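August, evening

Went to the open day at the Cirton building in Fikthorpe. Left the house at 10 and got there before the parking lot filled up. They were giving out paper badges at the door and I forgot to take mine off until I was home again.

The first hall was the usual stuff, conveyors and a palletizer behind yellow fencing. It was loud. I watched it stack boxes for a while and then moved on. The coffee was free but the line was long, so I skipped it and went upstairs to the Dova room, where the smaller arms are.

That room was better. They run most of the practice in simulation first and only go to the real arm later. The engineer giving the talk had a big screen with the simulated table on it and a laptop for the settings. The job for the day was picking up a mug. She said they had run 500 tries in simulation overnight, with the mug put down a different way each time, standing up or lying over, handle turned to any side. A mug standing up is easy for it. A mug on its side takes more work, and she spent most of the talk on those.

She switched the screen to the view from the wrist, looking out past the fingers.

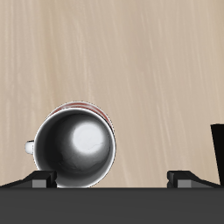 Does the gripper have to take a mug by the handle?

It can take it by the handle, the rim or the body, and the program picks whichever grip scores best from where the arm is. The handle is often the worst choice because it is small and the mug can swing on it.

Somebody in the back asked that and I wrote the answer down on the back of the program. I would have guessed the handle too. She also said the scoring is done again after every small move, so the arm may start for one grip and change to another on the way in.

The talk ran 2 minutes over and then they let us try the controls on the simulated arm. I got a turn. You move it with a thing like a joystick, and there is a button on top for the fingers. I came in too low on my first go and pushed the mug across the table. Second go was better. A boy after me was much faster than I was.

Had lunch on the steps outside, the cheese sandwich from home. In the afternoon I walked through the Engelhardt section, which was mostly sensors and cable. Took a brochure on the force sensor because I want to read how it is calibrated. They had nothing running there, only display cases, and I was through it fast.

Left at 3. Traffic was bad by the bridge. I need to call about the gutter tomorrow and take the library books back. The brochure is on the kitchen table under the mail.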